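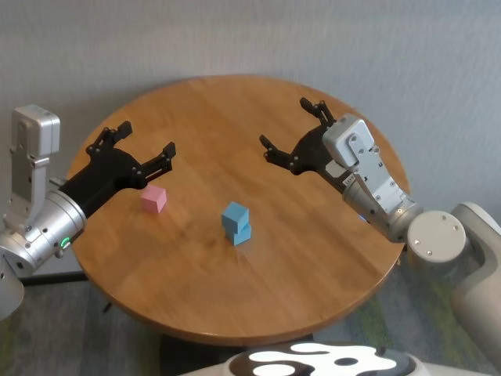 A reader of the last version of this page wrote in to complain that foam blocks don't belong in an encyclopedia of toys at all, being packing material with ambitions. I've kept the entry anyway, and made it longer!

Foam blocks

Foam blocks are soft building blocks, cut or molded from light foam and sold mostly for small children (though I've kept a bag of them in my own living room for years, and no child lives here). They come as cubes, bricks, arches and cylinders, usually in flat, plain colors. Pink and light blue turn up a lot. The big sets, like the Karnix tub, run to 500 pieces, and the Didach one goes all the way to 700, far more than most families will ever get out at once.

Stacking

A foam block weighs next to nothing, so it behaves differently from a wooden one. Wood stays where you put it. Foam gets nudged by your sleeve, by a draft, by the block you're trying to set on top of it. On the other hand the surface has a bit of grip, and you can get away with a pretty sloppy tower. One block can sit well off center on the one below and still hold up a third.

I like a hard table best, and a round one if you have people on all sides. Carpet is quieter but the bottom block never sits quite level, and by the third or fourth one you'll see the lean. Hold each block lightly at the sides, bring it down slowly and let go before you press. Squeezed foam springs back when you release it, and that little kick is what knocks most towers over.
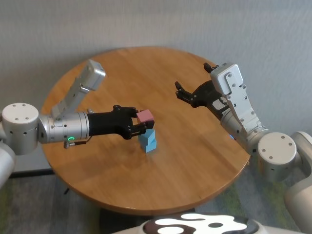
Games

The simplest is plain turn-taking: everybody adds one block, and whoever topples the tower picks up. In Dadenport, where I learned it, we played with 2 colors and you couldn't put the same color on top of itself more than once. My own best tower was 27 blocks high, on a kitchen table, with the window shut. Some people play with one hand behind the back, which I find maddening.

Cleaning and storage

Warm water and a drop of dish soap, squeeze, rinse, squeeze again, and leave them on a towel. Don't put them in the dryer. I store mine in a Msimang mesh bag hung on a door, and they dry in there too if I'm lazy about the towel. Keep heavy things off them, as a corner that's been squashed all winter may stay squashed.

See also: Wooden blocks; Stacking games

Print this article | E-mail this article

Contact | Copyright, all rights reserved | Last edited 29th May | Back to top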